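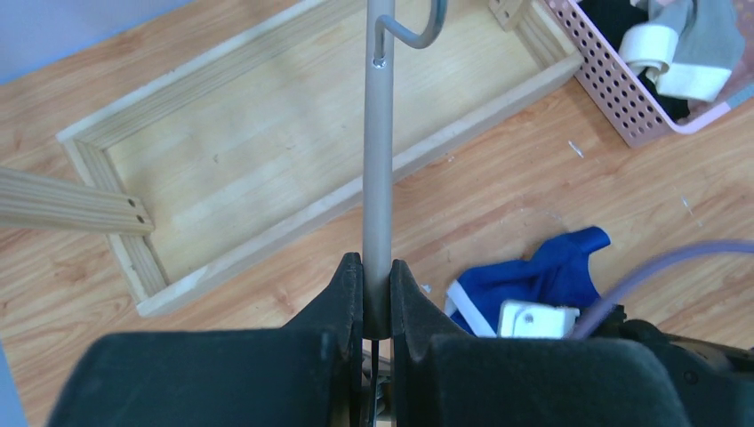 Loan Ngô nos escribió después del boletín pasado para decirnos, con toda la amabilidad del mundo, que eso de que «el robot aprende mirando» le parecía una manera muy optimista de contarlo, que a su entender quien aprende primero es la persona que lleva los mandos, y que le gustaría leer alguna vez algo sobre esa parte. Tiene razón, y como además la carta llegó justo cuando estábamos metidos hasta las cejas en las sesiones de perchas del proyecto Prirow, me he ofrecido a contarlo yo, que soy quien más horas ha pasado últimamente peleándose con una pinza.

Para quien se incorpore ahora al boletín (¡bienvenidos!, que en julio habéis sido unos cuantos): en Onetti grabamos demostraciones. Una persona maneja los brazos a distancia desde un par de brazos pequeños, los guía, que copian en miniatura los movimientos del robot, y todo lo que pasa queda registrado, lo que ven las cámaras y lo que hace cada articulación. Después los compañeros de Ung entrenan con eso, nos mandan el resultado y entonces toca ver qué ha entendido la máquina de lo que nosotros creíamos haberle explicado tan bien.

Lo de las perchas parecía, sobre el papel, una tarea de relleno. Coger una percha de las de pinzas, llevarla a la barra, pasar el gancho por encima, soltar. Cualquiera que haya ordenado un armario lo hace mientras piensa en la cena. Pues llevamos unas 415 demostraciones grabadas y de esas hemos tenido que apartar 54, que me duelen casi una por una, porque detrás de cada cual hay alguien que la hizo con cariño y que al terminar estaba convencido de que había salido redonda.

Casi todas las apartadas tienen el mismo defecto, que es la duda. Cuando una persona lleva el brazo y no ve claro dónde está el gancho, hace una paradita, retrocede un poco, vuelve a acercarse. En la vida real eso se llama prudencia. En los datos se convierte en una costumbre, y el robot la aprende con un entusiasmo que ya quisiéramos para lo demás: llega cerca de la barra, se para, retrocede, se acerca otra vez. Tuvimos una versión del modelo que se pasaba el rato saludando a la barra sin colgar nada, y reconozco que me reí mucho hasta que me acordé de quién había grabado buena parte de aquellas sesiones.

Brittany Marchand propuso entonces una norma que al principio me pareció excesiva y que hoy defiendo delante de quien haga falta: antes de grabar, tres pasadas en seco, con la grabación apagada, hasta que el movimiento salga sin pensarlo. Si a la tercera todavía se titubea, se cambia el agarre o se cede el sitio a otra persona y se va uno a por un café. Parece una pérdida de tiempo y las primeras mañanas desde luego lo fue, pero ahora apartamos muy poco.

También hemos cambiado de idea con el punto de agarre. Yo empecé cogiendo las perchas siempre por donde me resultaba cómodo, con una disciplina de la que estaba bastante orgulloso, y en Ung me hicieron ver que así el modelo solo sabría arreglárselas con perchas colocadas a mi gusto. Así que variamos: más hacia el centro, más hacia un extremo, con la barra un poco girada, con el gancho mirando hacia un lado o hacia el otro. Lo que no variamos es la manera de resolver cada caso, y en eso somos pesadísimos. Si la percha viene girada se corrige en el aire, lejos de la barra de colgar, y se entra derecho. Entrar torcido e ir arreglándolo por el camino también funciona a veces, pero cada cual lo arregla a su manera y luego no hay quien saque nada en limpio.
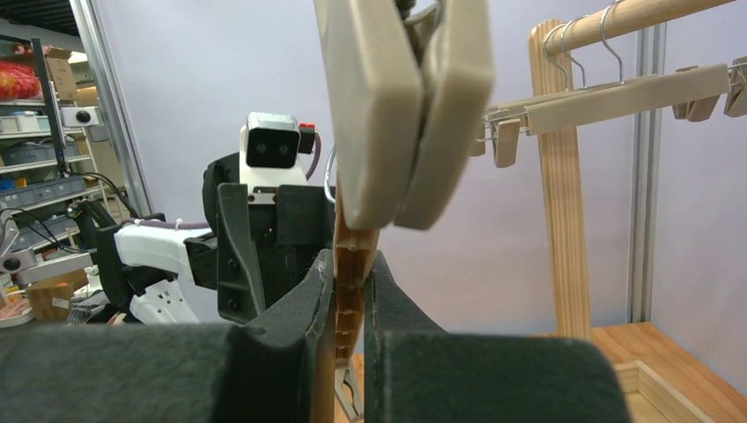
Las pinzas de las perchas merecen párrafo propio. Se balancean, se deslizan por la varilla, se enganchan con las de la percha vecina y, sobre todo, tapan. Mirando por la cámara de la muñeca hay momentos en que una pinza te ocupa media vista y tienes que fiarte de las demás cámaras, y pasar la mirada de una pantalla a otra con los dos brazos en marcha es una habilidad que se entrena, como tocar el piano o aparcar en cuesta. A los nuevos les aconsejo que decidan qué cámara van a mirar en cada tramo y que no lo cambien sobre la marcha: la general para el viaje, la de la muñeca para cerrar los dedos, y otra vez la general para enfilar la barra.

Luego está la fuerza. Los brazos guía que usamos no devuelven ninguna sensación, de modo que cuando la pinza aprieta de más no te enteras por los dedos, te enteras porque la percha gira o porque oyes un crujido. Aquí hemos probado de todo, incluida una temporada en la que cerrábamos tan despacito que cada demostración se hacía eterna. Al final nos hemos quedado con un cierre decidido y una espera cortísima antes de levantar, siempre igual, y el modelo lo reproduce bastante bien.

Volviendo a la carta de Loan Ngô, creo que su observación se queda incluso corta. Cuando se repite tantas veces un gesto tan pequeño acaba una descubriendo manías propias que no conocía (yo levanto el codo antes de soltar, por lo visto desde siempre) y el robot las devuelve ampliadas. Brittany lo lleva mejor que yo, porque sus movimientos son de una limpieza envidiable, y hemos empezado a usar sus sesiones como referencia para quien entra en el equipo.

Lo que viene ahora es quitar perchas de la barra, que esperamos que sea más fácil y que seguramente no lo será, y después combinar las dos cosas en una misma secuencia. Las demostraciones de colgar, ya revisadas y sin las apartadas, estarán en Tamow para los grupos colaboradores en cuanto terminemos de etiquetarlas. Si alguien quiere venir a probar los mandos una tarde, que nos escriba contestando a este mismo correo y le buscamos hueco, y no hace falta experiencia previa.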